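My new stamps from Plonum arrived in April, and I finally had a free evening to play with them. The set is called Bhardwaj and it has 29 small stamps, mostly leaves and borders, and also one alphabet in old letters. The alphabet is copied from a printer's catalog of 1909, so the letter R has a very long leg. I like it, but it needs more space than you expect.

I made eight cards for my aunt, who wants to send them with her jam. I used the kraft paper from Nilier, the thick one. Please be careful with dark ink on this paper. It goes on nicely, but it stays soft for a long time, and I put my sleeve on two cards before I learned this. For the third one I used the heat tool and it was better. 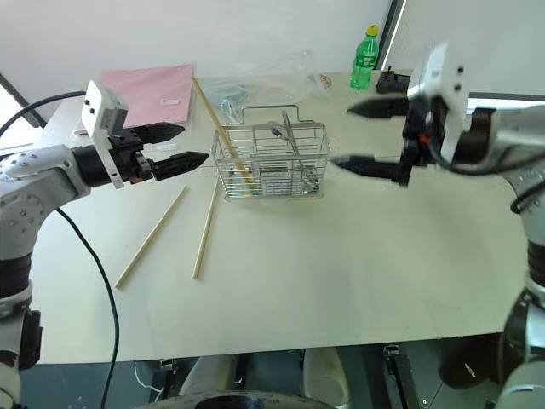

White table, wire basket.

For the borders I tried a method which I learned from Slavica Gashi in her evening class in Stusgate. You stamp the border first on a sticky note, cut it out, and cover the part that is already printed. Then you stamp the next piece, and the corner looks clean. My first corners were crooked anyway. I think my block is too big for such small stamps, so I ordered a narrow one.

The colors are moss green and a brown which is a little bit red. I wanted to add gold, but my gold pad is dry and I don't want to buy another one this month. Maybe I will put a thin gold thread around the fold.

Some of you asked me about the envelopes. I cut them myself from old wrapping paper, with a template I drew on a cereal box. The flap is rounded because I followed the edge of a tea saucer. If you want the template, write me in the comments and I will scan it. It is only for cards that fold to the small size, the big ones will not fit.

Next time I want to try the alphabet on fabric labels.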